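About Morkden

Equipment planning for people who fold, sort and pack things for a living. We're a small outfit. We help laundries, uniform rental shops, returns centers and team-wear shops figure out what automation to buy, when to buy it, and what it'll cost to keep. Sometimes the answer is a used conveyor and a better table. We'll say so.

Not a dealer. No commission from anybody, on anything. You pay us for the planning and that's the whole arrangement.

How we got going

Balthasar Eder ran the back end of a uniform rental plant for 11 years and bought a lot of machines in that time. Some good. One folding line that sat under a tarp from the day the warranty ended. He started keeping a spreadsheet of what each purchase cost after the invoice – power drops, spare parts, the guard fencing, overtime while everyone learned the thing – and that spreadsheet is more or less still what we sell. It's got more tabs now.

Crescencio Montoya joined the May after we opened. Controls and wiring. Then Abrehet Ejigu for the money side, and the reports got a lot easier to read.

What we do

Walk-throughs. One of us comes to your floor for a full shift and watches. We time the handling steps, look at the power panel, measure the doors. (Measure your doors. Please.)

Budget plans. Three years out, month by month. Purchase or lease, installation, training, spares, service contract, floor space, and what you do with the old equipment. Written for whoever has to sign it, so no jargon, or as little as we can get away with.

Bench trials. You send us a box of your own goods and we run them on two-arm cells before you commit to anything. More on that below.

Quote reading. You've got three quotes and they don't line up. Send them over. Abrehet puts them on one page with the same line items in the same order, and marks whats missing. Usually shipping. Often the software renewal.

Why soft goods are hard to budget for

A carton is a carton. A shirt is a different shape every time you pick it up. Most of the numbers in a sales brochure come from flat, new, one-color items laid out nicely, and your stuff isn't that. It's jerseys with heavy print on the front, fleece, cuffs that turn inside out. Cycle times move around a lot from one garment to the next and that goes straight into your payback figure.

So we'd like to see your own garments on the bench first. It's the cheapest part of the whole job.

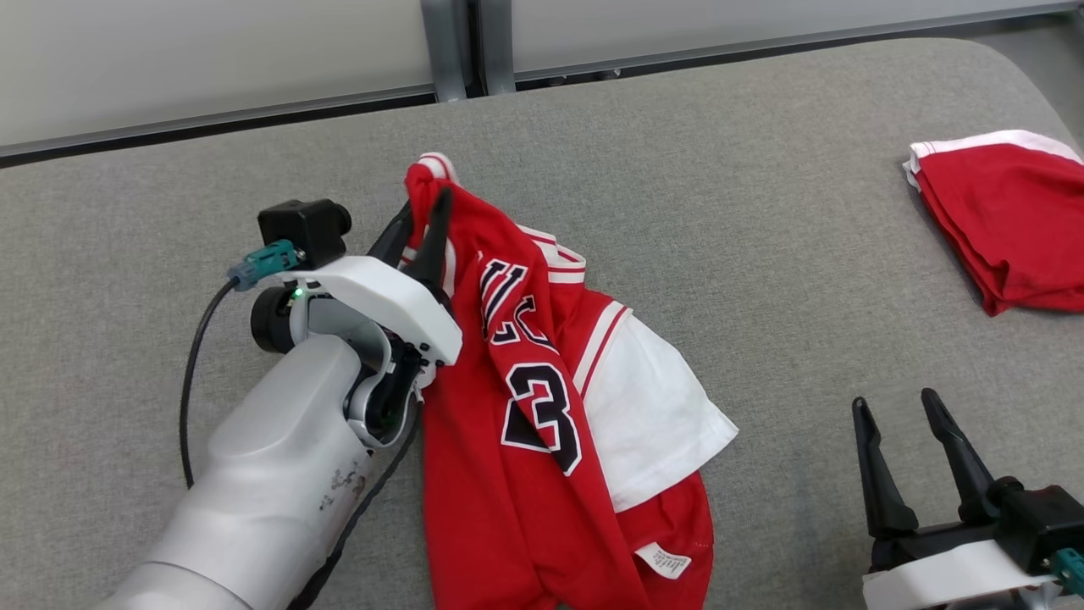
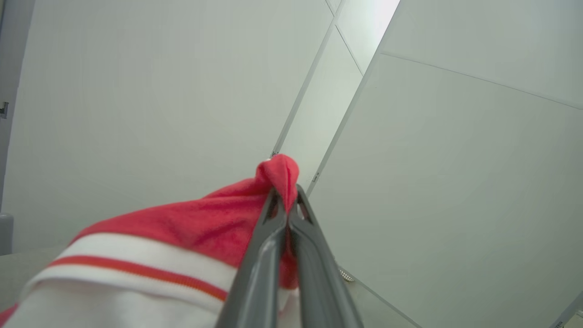

Bench trial, red and white garments. Top: a jersey in the left gripper. Bottom: wrist camera view of red fabric pinched between the fingers.

What we write down in a trial: each pick, whether it held, how long from pick to placed, how often a person had to step in. The last trial report we sent out covered 651 picks over 33 garment types. The client was expecting a one-page summary, and got one, with the rest stapled behind it.

We also keep a wear log. Finger pads, cables, connectors, anything that rubs or bends. Get the price of fingers before you get the price of arms – you'll buy them more often. Same with wrist cameras if your setup uses them. Ask each supplier for a lead time in writing.

How a job usually goes

Phone call, free, half an hour or so. If we can't help you we'll tell you on that call.

Then the walk-through. Then a short memo with what we'd spend on first, and what we'd leave alone for now. Plenty of clients stop there and that's fine.

If you go on to a trial, pack a mixed box. Worst items included. Don't iron anything, don't pick out the nice ones. Tell us what you want back, and how you want it folded, with a photo or a sample taped flat.

Report comes two weeks after the last bench day. Budget plan after that, with a low case and a high case. We hold a call with your finance person and your floor lead together, both of them, same call. That part we insist on.

Who we work with

Medcombe, linen and scrubs. Started with a walk-through, ended up moving two tables and pushing the robot purchase back a year. Good call on their part.

Le Roux, school and club uniforms. Budget plan plus quote reading. They lease, and the plan has a buyout column for each year.

Sterima, returns handling. Long trial, lots of knitwear. Still going.

The people

Balthasar Eder – founder, walk-throughs. Will ask to see your maintenance cupboard.

Crescencio Montoya – controls, power, safety fencing, bench setup.

Abrehet Ejigu – budgets, leases, quote reading. Write to her first if you have a board date coming up.

Rhys Kingi – bench trials. Runs the cells and writes the pick logs.

Khurram Usmani – scheduling, shipping, the phone. If your box went missing, Khurram is already on it.

Planning for next year

Walk-through slots for the spring are filling up, and bench time is tighter than that. If you need figures for a budget request, send us your deadline along with your first email, and we'll tell you straight if we can make it. Boxes for trials should be labelled with company name and a phone number on the OUTSIDE.

Rates and the intake form are on the Contact page. The sample budget sheet is free to download, no sign-up, use it however you like. If you find a mistake in it tell Abrehet, she'll fix it and put up the new verison.

Page updated November 25, 2024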